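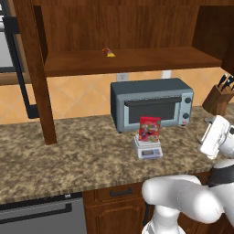 April, after lunch

Right, back on the kitchen sim for the student challenge. Ingvild Solheim got the Clakham build loading on the lab machines this morning, so I finally had a proper go at the cereal task (box starts on the scale, arm has to lift it off and put it down on the bare counter to the left). I ran 29 tries with the same start pose, gripper over by the knife block, and got 18 clean ones. I'm quite pleased with that, last week we were nowhere!

Most of the misses look the same in the logs. The arm comes in from the right a bit low, the fingers clip the scale before they reach the box and the whole lot slides. I put in a waypoint higher up and it got better straight away, but then it takes longer and two of the runs timed out. Need to ask whether the time limit is fixed for the final or if that's just what Danzer put in the starter files.

Snack packet on the shelf: haven't touched it. The reach looks all right on paper but I don't trust my wrist angles up there, and the shelf edge is thick enough to catch a knuckle. Bralta team say they're doing theirs from the side. Might pinch that idea.

Other bits:
Seed 103 still crashes on reset, every time, no idea why. Skip it for now.
Renamed the grasp script, the old one is in the Allness folder if anybody wants it.
Someone please stop saving over my config. Make a copy!

Next go: slow down the last part of the approach, close the fingers later, same 29 starts so we can compare. Then the toaster oven door, if there's time before they lock up.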